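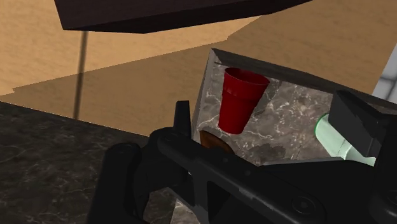

Home Lists Archive Threads Help
Search this list... Go

Re: sim demos, drawer tasks: what counts as a keep?
October 2024, by Wendy Heywood

Quick one before I lose the room. Answers to Dean inline, sort of.

Dean Cheetham wrote:
> We have 310 demos through the Cilteo kitchen now but Maureen
> threw out 90 of them on review. Half my afternoon. Can somebody
> say what the rule is? If the cup gets picked but the arm bumps
> something else on the way out, is that a fail or not? Also is
> anyone else getting lag on the wrist view.

OK. Bump is fine if the cup ends up where the instruction says. Keep it, tag it "contact". We want those, the policy never sees a recovery otherwise and then it just freezes up when it touches a wall.

Not fine: long pauses. If you stop to think for more than 4 seconds, reset and go again. Most of Maureen's rejects were that, not bumps. She left notes in the sheet, second tab, please read them befor you argue with her.

Also not fine: same approach every time. I watched a run of Dean's and the gripper comes in from the same side on every one. Vary it. Start high, start low, start with the fingers turned. Don't always go for the red cup first either, the instruction text gets shuffled and you should be reading it each episode.

Marble textures: Savvas has the randomizer swapping them per episode, so if the counter changes on you that's on purpose. Don't file it.

Lag on wrist view, yes, me too. Kieran thinks its the Dastari build. Rolling back to the February one fixed it for me but you lose the shadows, so don't record on it, practice only.

Target is still 60 keeps each for the drawer set, then we move to Stockdale layouts. Upload to the Clostumgate share, NOT the old folder. Savvas wipes the old one without warning.

Can someone send me the new instruction list, my link is dead

Wendy

Previous message Next message Reply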